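Project report: Viltcombe hand gripper kit, rental service by Orby
Student: Jin, 21 Sep 2022

We rented the kit for 40 days to record simple home tasks. My part was picking up small trash and putting it in a bin. 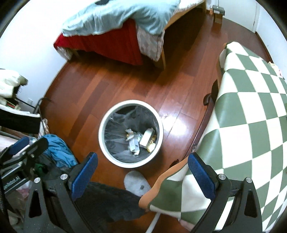 The rental costs 145 per week, and support is included. Setup took me one evening.

The grip is good on thin paper but weaker on smooth cans.
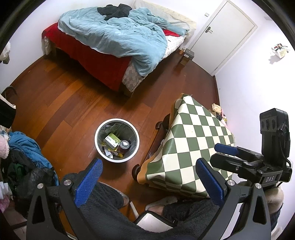 Weight was my main concern -- after 6 recordings my wrist was tired. The blue pads have a textured surface, and the sensor module stands on the right side of the gripper, so I held my elbow out.

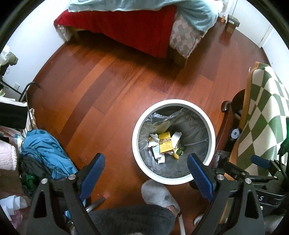 Nutau wrote in the comments that the pads should be tested on wet trash also, before we ask for more rental time.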